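Two months in, the Erkness headboard is still the best thing I bought for this room. It's gray, upholstered, with vertical channels, and it stays put when I lean back to read.

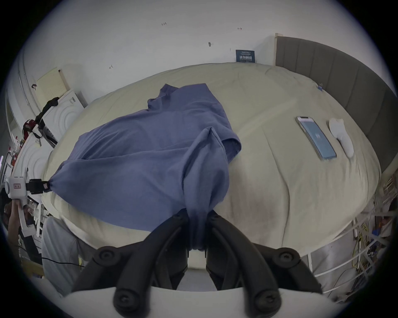 The channels do collect lint, so keep a soft brush handy. I fold laundry on the bed most evenings and the fabric hasn't pilled. Assembly took 2 people - the bolts are stiff. I'd buy it again, though I'd like a lower price.

Posted by Ville Kauppinen
Shares 27 | Comments 2
© 2023 Horrocks Home Reviews | Contact | Back to top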